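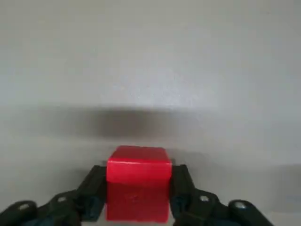 Vol. 19, Issue 65

**Borico Well & Water List**
Message 2863
August 9, 2022
Subject: Re: Temgate descaler, has anyone tried one?

Shirley Gill wrote:

> Hi all. My neighbor on Sawatzky Road had one of the Temgate units put in this spring and she can't stop talking about it. It's two plastic shells that clamp over the cold line where it comes in from the pressure tank. No salt, no plumber, no power. She says her kettle is cleaner, her hair is softer and her dishwasher quit leaving spots. The man who sold it to her told her the magnets "retrain" the minerals so they can't stick.
>
> My softener is nineteen years old and I was going to have to replace it anyway. The Temgate is a lot cheaper and there's a 65-day money back guarantee, so what do I have to lose? I'd like to hear from people who have used one, good or bad. I'm on a drilled well, hard water, a little iron.
>
> Shirley

Shirley, I have not owned a Temgate. I did own something very much like it at my last house, and I have been reading posts about these things on this list for years, so take this as one grumpy opinion.

Start with what the salesman said. Minerals don't get trained. Hard water is water with calcium and magnesium dissolved in it, and after it goes past a magnet it has the same calcium and magnesium dissolved in it. Even the people who sell these will usually admit that if you press them. They'll say the hardness is still there but it behaves differently. Maybe so. There are published tests that found some effect on scale in certain setups, usually with water going round and round past a strong magnet, and there are others that found nothing. One pass through a clamp on your way to the bathroom sink is a different situation, and I'd want to see it tested in a house like yours before I paid for it.

Now your neighbor. I believe she's happy. I don't think she made anything up. But think about what happens the week somebody puts one of these in. They clean the kettle so they can see if it works. They run the dishwasher empty with citric acid because the leaflet says to "clear old deposits." They might buy a different rinse aid. Then the kettle is clean and the glasses are clear, and the thing on the pipe gets the credit. I did every bit of this myself. I told my brother-in-law how well it was working. When the heating element in the water heater failed that October and I pulled it out, it had a coat of scale on it as thick as the one before it.

Softer hair I can't argue with. I would only ask if she changed shampoo.

About the guarantee: read it before you rely on it. The one I had ran out before any scale could reasonably have built up where it matters. Sixty-five days is plenty of time to like a kettle. It tells you very little about a water heater. Find out who pays the return shipping and whether you need the original box. Ask too if the refund is for the full price or the price less a "fitting charge." If the answer is hard to get before you buy, it won't be any easier afterward.

If you want to try one anyway, here's how I'd do it so you learn something:

1. Get your hardness tested first by somebody who isn't selling you anything. The county office will usually tell you where to send a bottle.
2. Put two identical glasses aside. Once a day, let the same amount of water dry in each one, one from the kitchen tap after the magnet and one from a tap before it. Your outside spigot may come off ahead of the clamp, so check.
3. Have somebody else in the house swap the glasses around and keep the key. Don't look till the end.
4. Wipe both with the same cloth and see which comes clean easier.

It isn't a perfect test and I know it leaves out the heater. It's still better than what most of us do, me included.

Two things nobody raised with me when I was shopping. First, a magnet won't take out your iron. A softener will handle a little, depending on what kind of iron it is, so if you pull yours out you may start seeing orange in the toilet tank and blame something else. Second, a softener that old may not be as dead as you've been told. Who said it needs replacing? If it was the same man, get another opinion. Mine was "finished" too, according to the fellow from Sekine Plumbing, and it turned out to want a new seal kit and a good cleaning of the brine tank. It went another six years.

I'd also look at the salt setting. A lot of them in our area were put in with a setting far too high and left there, which is where half the complaints about salt and slimy showers come from.

To be fair to the other side, I know at least a couple of people on here swear by their magnets. I'd like to hear from them. What I'd like to hear most is what your heater element looked like before and after, and how long in between. Photos welcome, with the pipe and the date if you have it. "My wife noticed a difference" has been posted before and I didn't find it convincing then either.

Shirley, if you do get the bottle tested, would you post the number? Several of us out past the quarry are probably on the same rock as you.

Walt
(drilled well, hard as nails, old softener still going)

---
To reply to everyone, keep the subject line as it is. Please trim quoted text. Items for sale go to the swap list.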